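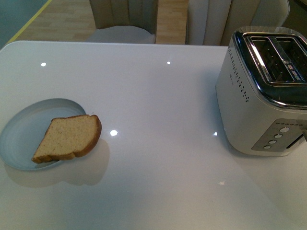
During the second reporting period the Pillomden project moved from single movements to whole household chores. The aim, as agreed with the Fund, is to establish which ordinary kitchen and dining room tasks a general-purpose machine can complete without help, and which still need a person standing by. Breakfast was chosen as the first chore because it is short, familiar and easy to judge. The starting arrangement is kept plain: one slice of untoasted bread on a pale blue plate, with a two-slot toaster to the right of it on a glossy white table. The table has given the team more work than the bread. A polished surface throws back spots of light from the ceiling, and the earlier version of the vision software tended to treat such spots as small objects to be avoided. This was corrected in October.

Work completed

The toast task was attempted 36 times in the period under the agreed rules. An attempt counts as complete only if the slice is picked up, placed in a slot, lowered, and returned to the plate with no person touching anything. Of these attempts, 20 were complete. Most of the remainder failed at the same point, the lifting of the slice from the plate. Bread bends, and a low rim leaves little room to get underneath it. Placing the slice in the slot, which had been expected to be the hardest step, proved more dependable once the machine was allowed a second look before letting go.

Two further chores, wiping a table and loading cutlery into a drawer, were started but are not yet ready to be measured. Giletti has supplied revised finger pads for both. The first set wore through early and was replaced at no cost to the grant.

Assessment

The Fund asked for a frank view of whether the present machines could be placed in a supported living flat. The project's answer at this stage is no. A complete attempt takes far longer than a person would need, and the machine does not yet recognise reliably that a step has gone wrong. In three attempts it went on to press the lever with no bread in the slot. A resident would notice this at once, and would reasonably lose confidence in the equipment.

Progress is nonetheless ahead of the plan on one point. The arrangement on the table may now be changed between attempts - the plate moved, the toaster turned a little - without the software being prepared afresh. The original plan placed this in the final period.

Staffing and spending

Detlef Rothe continues as technical lead. The post of trials assistant, vacant at the last report, has been filled. Spending is within budget, apart from a small overspend on replacement parts which has been met from the travel line. The safety review by Krūmiņa was received and its recommendations on emergency stops have been adopted in full.

Next period

The project will repeat the toast task in a second room with a matt table, so that the effect of the surface can be separated from that of the bread. Enenier will provide the room. Measured attempts at table wiping will begin once the revised pads have been accepted. The project requests the Fund's approval to move the cutlery task back by one period, with no change to the total award.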